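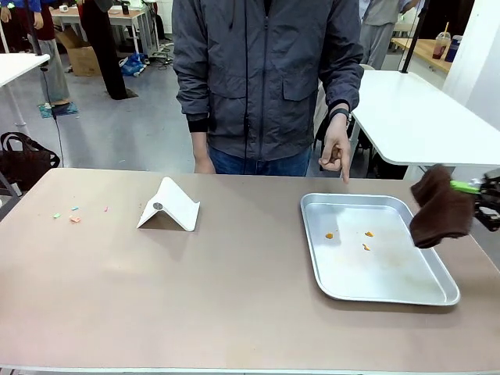 3.2 Listening sessions and rhythm material

The recordings were made with one drummer, Lorraine Hoani, who played 16 short patterns at two tempos. She used the same snare drum and the same sticks in all takes. We asked her to play first with a click and then without it, so that we can compare how the timing moves when the player is free.

In total we kept 895 bars. Bars with a missed stroke were removed by hand before the analysis. The onset times were found with the Kamata detector, and every onset was then checked by a second listener - this work was slow, but the detector often placed ghost notes too late.

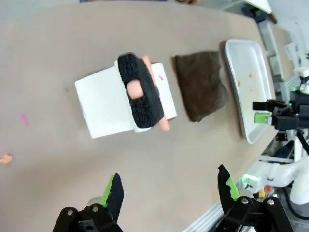 Figure 2. Tabletop with a white rectangular box and a black fuzzy strap around its upper portion.

For the listening test we used the Inell player with closed headphones. Each listener heard pairs of bars and chose the one which felt more steady. The pause between two bars was 400 ms. Listeners could repeat a pair one time only. Patterns in triple meter were put in a separate block, as our pilot in August showed that mixing the meters made the choice harder. The results of both blocks are given in Section 4.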